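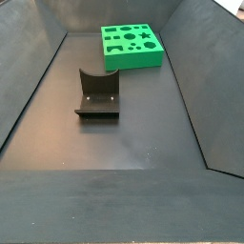
Prelus sells its bin-picking kit to firms that have never owned a robot. The box holds a camera, a mounting post, a controller and a licence for the picking software. The arm is bought separately. Trirmont, a contract packer in Utden, has had one on trial since April, and its process engineer agreed to go through the results.

"The first week was all lighting," she says. "Dark plastic on a grey floor is a hard case for any depth camera. Foam is easy by comparison. It's matt and it has clean edges."

Her trial log covers 2,691 picks. Of these, 269 needed a second attempt, and 16 ended with an operator stepping in. She puts most of the retries down to parts lying close to a bin wall, where the software turns down a grasp if the fingers would touch the side.

"It's cautious by default. You can reduce the wall clearance to 4 millimetres in the settings, and we did, but I'd leave it alone until you trust your calibration."

Foam with cut-out pockets caused a different problem. The software at first treated the deeper pockets as possible grasp points. The cure was to teach the block as a single solid, a job done from a menu – though the manual covers it in one paragraph near the back.

She also ran the McPhee kit for a month on the same arm. "McPhee is quicker to set up. Prelus copes better with brackets and stands, anything with an upright and a base. McPhee kept going for the base and tipping the part over."

Support from Prelus is by email only, and replies came the next morning. Spare cables are not included. The licence is renewed yearly, and the controller stops accepting new parts if it lapses, although parts already taught will still run.

Trirmont has asked for a quote on a second kit. "I want the longer post with it," she says. "The standard one is too short for our deeper bins."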